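Formal living room that has to get used every day – help?
Home & Housekeeping board, 11 replies, showing first page

valel_keisha
We inherited my aunt's whole front room set when we took over the Lavotbridge house, and I love it, but we have no den so this IS the den now. Long dark glossy coffee table with gold trim, damask sofa, big beige rug with the flowers all over. Within an hour of anybody sitting down there are tissues on the carpet (allergies, two of us). I've been going around with a little black trash bin every night and I'd love to stop! Do I just leave a bin in there for good? My mother says never in a front room.
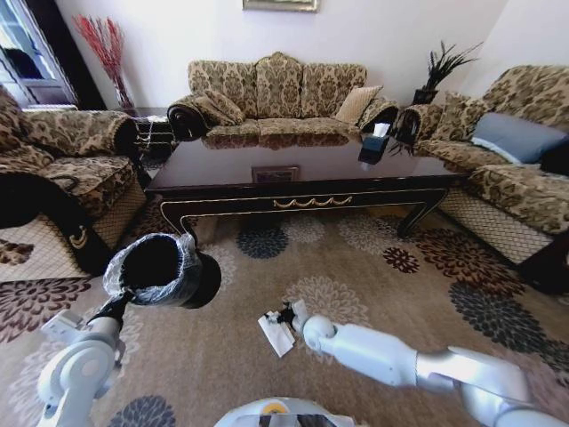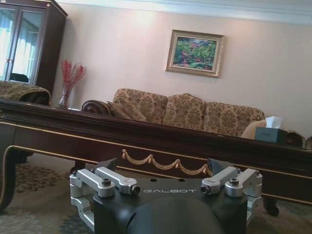 Re: Formal living room that has to get used every day – help?

meireles70
Your mother is wrong, sorry. Leave the bin. Tuck it at the end of the sofa and trim that bag though, the clear plastic hanging over the side is what makes it look like a dentist's office.

AsmaaB
I'm with her mother on this one. My parents had the same kind of room and the bin lived in the hall, 60 steps round trip, we survived. That gold swag on the table is gorgeous, why put plastic next to it?

meireles70
Because people drop tissues on the rug, Asmaa.

cerkasside_117
Get a bin with a liner ring that hides the bag. Mine was some 11 dollars and I've had it since April. Also move the tissue box off the table and onto a side table with the bin under it – then the tissue has a shorter trip.

valel_keisha
Ooh, liner ring, never heard of it. There's a dark side table at each end of the sofa so I could use one. Does anyone know what to use on the glossy top? I get streaks.

AsmaaB
Barely damp cloth, then a dry one. No spray polish please!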